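We use cookies to remember your settings and see how many people visit. By staying on this page you agree to this. OK | Settings

Okay, small business people, a thread on email newsletters. I put mine off for years and I have feelings about it now.

Quick background: I write website copy and emails for little shops, mostly here in Livden. My longest-running client is Değirmenci, a shoe repair place run by Kadir Değirmenci. Lovely man, hates computers, has the best handwriting I've ever seen.

When I started with Kadir he had 2,878 email addresses in a spreadsheet. Two thousand eight hundred seventy-eight! From years of repair tickets! And he had never sent those people a single thing.

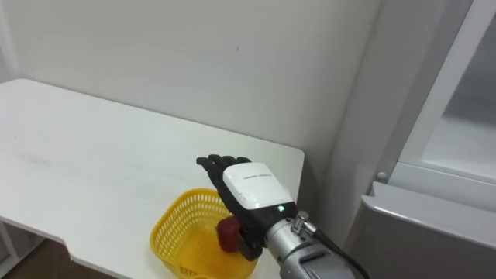

Page 3 of 20

So of course my first thought was, great, let's email everybody tomorrow. Please don't do this. I did a version of it for my own list once and got marked as spam by people I'd had lunch with.

We wrote one short note instead. Hi, you brought us your shoes once, would you like to hear from us now and then? Click yes if so. If you don't click, we leave you alone. That was the whole email.

661 people clicked yes. Kadir was crushed, he kept saying "but where did the others go?" I was over the moon. That's 661 folks who WANT mail from a shoe repair shop!!

(Someone already replied asking what software. We use Hitex. It's fine. The editor is slow and I don't love the templates, but it sends the emails and Kadir can find the button. Use whatever you like.)

Subject lines next. Kadir's first idea was "Autumn News From Değirmenci." Mine was "Your boots before the snow." We went with mine and the phone rang all morning. I'm still a bit smug about it.

I think it worked so well because it sounds like something he'd say over the counter. Try reading yours out loud. If you'd feel silly saying it to a customer, start over.
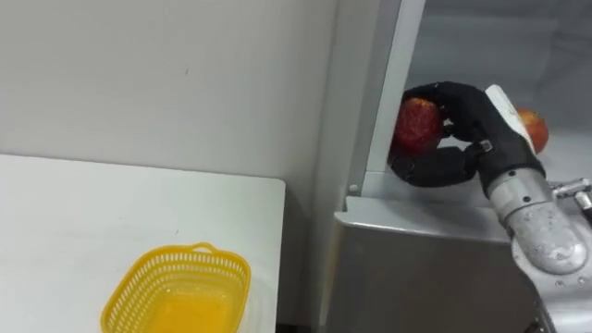
And keep it short, I beg you. One thing per email. If you have a sale and a new opening time and a story about your dog, that's three emails (I'd open the dog one first).

How often? We do once a month, and twice in December when everybody remembers their good shoes have a hole in them. I have another client over in Floltwood who sends every week, but she sells cakes, and people will look at cake any time.

Oh, and put your address and phone number at the bottom. I forgot them on the second one I ever sent for Kadir and he got a call from his own cousin asking if the shop had moved.

Also, answer the replies! People write back to these things. A woman sent Kadir a long message about her father's work boots and he wrote her a whole page, by hand, and had me scan it. She came in with four pairs.

Going to make dinner now. If you've got a subject line you're stuck on, drop it under this and I'll have a go at it tonight.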